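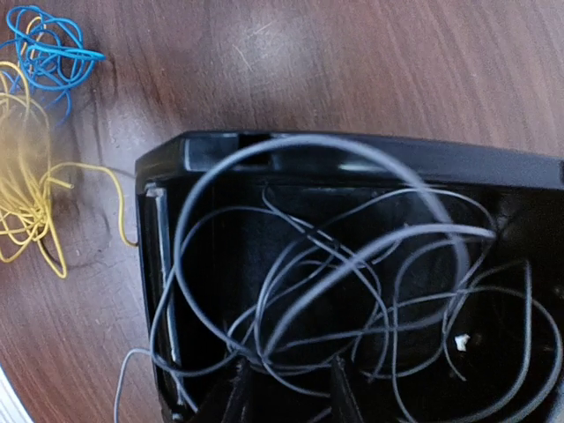 Every house has a wire problem, and ours moved onto the table in December and stayed for the holidays. Grażyna Dudek wanted to make hanging stars for the front window. I wanted my table back. The gray wire went into a black plastic tray, which was meant to bring some order, and you can judge for yourself how the order is coming along. I count the tray as furniture now.

The wire
Thin, gray and tangled, bought from Lurkmont on a spool that promised 70 yards. The spool lasted one evening. The yards are still with us.

The loops
Jytte Bisgaard says you should never pull on a tangle -- you find an end and follow it patiently home. There is a cut end lying right across the middle. I followed it for most of a radio play and arrived at a different cut end.

The bundles beside the tray
These are waiting their turn. I have told them there's no rush.

The table
Reddish-brown wood, streaky grain, with fine scratches that show up wherever the light lands. I used to put a cloth over it for guests. Now I have guests move the wire.

The stars
We finished 9. They hang slightly crooked, and the neighbor's kid asked if they were spiders. Grażyna said yes, which settled it.

Next up: Jytte is bringing her own cutters and a box from Latau with a lid. I have high hopes for the lid.

Page updated 2020-01-18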